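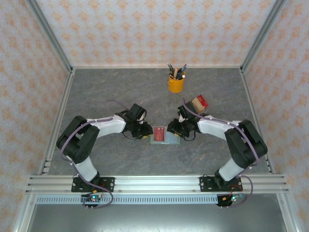 Yellow cup at the back, blue tray in front, gray marble-pattern top.

Desk tidying: cup or drawer for pens?
Posted by austra_luse, Monday

I'm sorting out what stays on the tabletop. The yellow metal cup with the handle holds the pens and pencils, and the pale blue tray is for small stuff like cards. My plan is to keep both and put all the little boxes away. Would you keep the cup?

2 shares

draken30
Drawer. Pens fan out of a cup like that and you knock them when you reach past. I moved mine in June and got the space back.

gorkden
Disagree. Pens in a drawer end up under paper. Keep the cup at the back and test every pen. Toss the dead ones.

draken30
Then get a divider. Mine cost less than a cup.

plestach
Cup is fine. I'd worry more about the tray. Mine filled up with receipts in a week.

austra_luse
Cup stays for now. I'll go through the pens tonight and keep the tray for cards only. Still deciding on the drawer divider.

5 comments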